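Report of the visit to the Kendari court and evidence centre, March 31, 2023

## Purpose of the visit

The delegation was invited to observe how cases involving the proceeds of drug trafficking are prepared and heard, from the seizure of company records to the first day of trial. It was led by Zeeshan Virk and was made up of court clerks, two prosecutors and a trainee judge. The invitation had been sent in February, after an earlier date was withdrawn.

## Morning: the court building

Members were received at the side entrance by Deolinda Garcia, registrar of the criminal division, and taken first to the filing office. The division opened 366 new cases last year, of which 23 concerned money laundering. These are few in number but take up a large share of sitting days, as the accounts of several firms must often be read together.

The delegation then sat in on part of a hearing in the Tanguy case. The defendant, a former company director, is accused of having allowed his fishing supply business to be used as a front. He denies the charge. Argument that morning was limited to whether bank statements obtained abroad could be admitted, and the judge reserved her decision. Interpretation was provided through headsets, although the sound at the back of the public gallery was poor and two members moved forward during the break.

Ms Garcia explained that defendants held in custody are brought up by a separate staircase and do not pass through the public areas. The cells themselves were not part of the visit.

## Midday: the records store

The store holds about 140 metres of shelving for paper exhibits. Each box carries a case number, the date of seizure and the name of the officer responsible - the same three entries that appear in the electronic register, known as Hetia. Members asked what happens when the two do not agree. The box is set aside and may not be released to either party until the difference has been settled in writing.

Mr Virk noted that our own practice allows release on a verbal confirmation, and asked that this be raised at the next meeting of clerks.
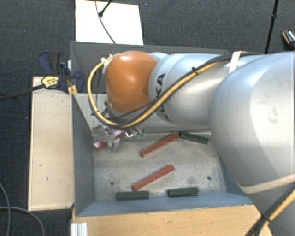
## Afternoon: discussion with the financial unit

The final session was given by the financial unit, which has 3 permanent analysts and draws on outside accountants when needed. The unit described its work on the Cellton file, now closed, in which property bought through a chain of small companies was traced back to a single account. Copies of the published judgment were handed out.

Questions centred on delay. The unit accepted that requests to foreign banks remain slow, and that a trial date is sometimes fixed before the replies have arrived. Members also asked about the sale of seized vehicles before a verdict. This is permitted with the consent of the court, and the money is held until the case ends.

## Matters to follow up

- Written guidance on mismatched exhibit entries, to be requested from Ms Garcia's office.
- The ruling on foreign bank statements in the Tanguy case, once given.
- A return visit by the Kendari registry, on a date to be agreed.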